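Workshop tips: sorting and coiling by hand when the picking is automated

Since February the picking arm at Basow has fetched boxes from the shelves, and the walking has gone with it. What is left for people is filling the boxes. The arm takes whatever box it is sent to and does not look inside, so a black band in the purple box goes out as purple. A few habits that help:

Coil bands tight and flat. A loose coil springs open and lifts the lid. Start with a small centre, keep some pull on the loose end with one hand and press the face of the coil with the other.

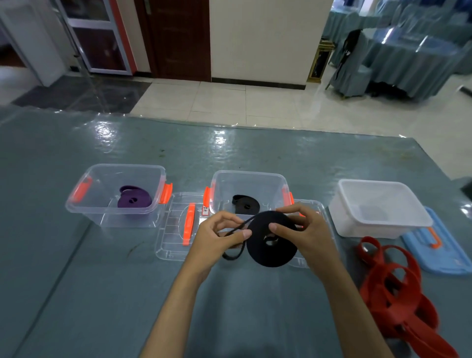
Winding a black band, with the loose end held out to the left.

Tip out one colour at a time if you can. Keep each lid next to its own box.

Label by hand, in whatever language the bench reads quickest. The Böttcher scanner uses the shelf number, so the label is only for us. Put one on the lid too.

Lay plastic sheeting under the work and wipe it between batches. Grit sticks to rubber.
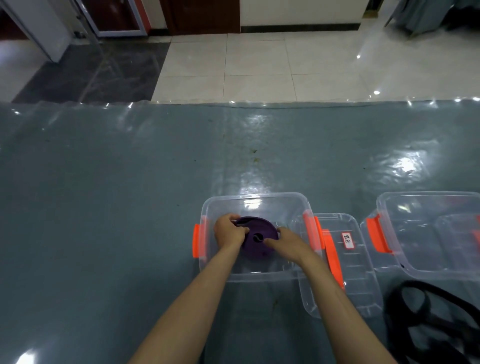
Purple goes in the clear box with the orange handles. The lid beside it is marked 紫色, purple.

Press the contents down below the rim, then close both latches. A raised lid stops the arm, and a restart takes 8 minutes.

Change jobs every 50 minutes. We used to get a break from coiling by walking to the shelves. Now you have to plan it, and sore thumbs were the first complaint we had after the change. Swap with whoever is on checking.

Report wrong picks on the Dridico sheet the same day, even if you think the mistake was yours.

Last updated Tue 4 November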